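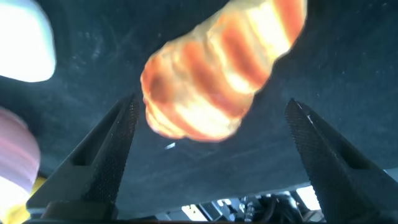

Amos Mercado had sent back two pairs of felt slippers before the soles on his third pair held, and he wrote to us to say so. Third winter, same pair, he said, and the heel is still on. He also said the old box was useless and the size chart was worse. Fair enough. Both are changed.

FOR IMMEDIATE RELEASE
08/11/2025

Harju opens slipper repair counter, brings back the Tetus in wide fit

Harju, maker of wool felt slippers and house boots, will start taking worn pairs back for resoling this November. Any Harju pair, any age. No receipt needed. Drop off at the shop or mail them in.

Resoling costs $47 a pair, return postage included. Turnaround is 9 working days from when the slippers reach us, longer if the felt needs patching as well. We'll email before doing any patch work. Please brush them off first and take out the insoles.

What we can fix: worn soles, split heel seams, loose edging, small moth holes. What we can't: felt that has shrunk in the dryer, chewed toes, anything that's been glued at home with the wrong glue. If it can't be fixed we send it back and charge postage only.

Also new this season

The Tetus is back. Low back, rubber sole, sizes 5 to 14, and for the first time a wide fit. First run is 600 pairs. Colors are charcoal, oat and moss. The moss will be a week or so behind the others, dye delay.

The Nusenine house boot gets a taller ankle and a thicker insole. Same price as last year. Customers asked for a pull tab at the back so it has one now.

The kids' slipper is not coming back this year. We know. The sole supplier stopped making the small sizes and we havent found another we like.

New size chart is on the website and printed inside every lid. Measure your foot standing up, in the evening, with socks on if you wear socks. Between sizes, go down for felt, it gives. Half sizes are not planned.

Status, the shop's mailing list, gets first pick of the wide fit before general sale. Sign up at the counter or on the website. List members can also book one of the first 200 resoling slots, one pair per household until those are gone, then its open to everybody.

Stores that carry Harju can take in repairs on our behalf if they want to. Forms and mailing bags are free, ask your sales contact. Shops that stocked the old Tetus should note the item codes have changed, so please don't reorder off last years sheet.

Price lists and samples available on request from the Harju press desk. Samples are size 8 only and need to come back to us.

ENDS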